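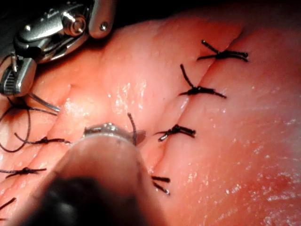 Suturing bench, April, wrist camera. Needle in the left grasper, black thread, knots along both lines.

Second week with the stitching routine on the Melisine arms. 39 runs logged at Somness so far, two stopped by hand for thread tension.

What has changed is the bench work. We used to tie the practice seams ourselves, 10 a session, and hands were tired by lunch. Now one person loads tissue and thread, the other watches the feed and keeps a thumb near the stop. Less sore, more staring. Asked for shorter turns at the screen – almost an hour is too long.

Tail lengths still uneven, trim setting to check. Fliltex thread running low, reorder before the next batch.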